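Household Rubbish Log, README

Hiya, and thanks for having a nose through my files. I've been writing down what our household chucks out, week by week, and this folder holds the lot. It started as a grumble about the bin bill and got a bit out of hand (my spreadsheet now has 21 columns, sorry!). Last updated February 4, 2022.
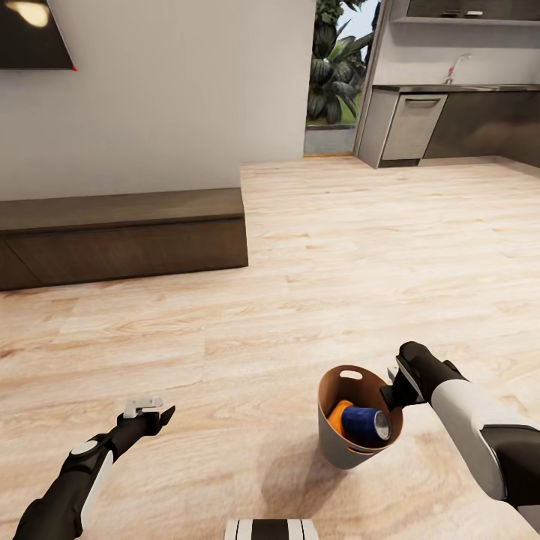 Weights are in grams, taken on my old Lekier kitchen scales, which only go up to five kilos, so heavy bags were split and added together. I log by material and leave the brand out, so a dark blue can on its side in the bin, like the one here, would go down as "can" and nothing more. Anything I couldn't place went under "odd bits", and that column is bigger than I'd like.

Files are plain CSV, one per month. July is patchy as we were away for 14 days and I forgot to write up the week after as well. I've left those rows blank, please don't read them as zeros!
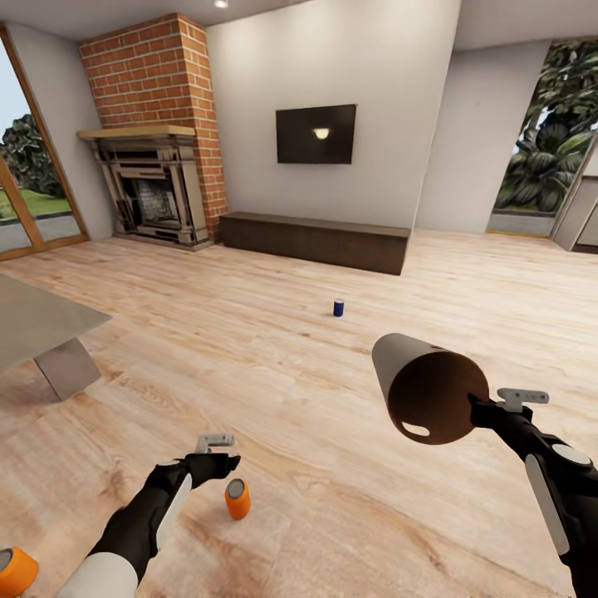
Food scraps have their own file, scraps.csv, and they're weighed wet, teabags and all. The Edach tab is glass only, named after the bottle bank up the road.

Use any of it however you like. If you spot a daft number, open an issue and I'll dig out the notebook.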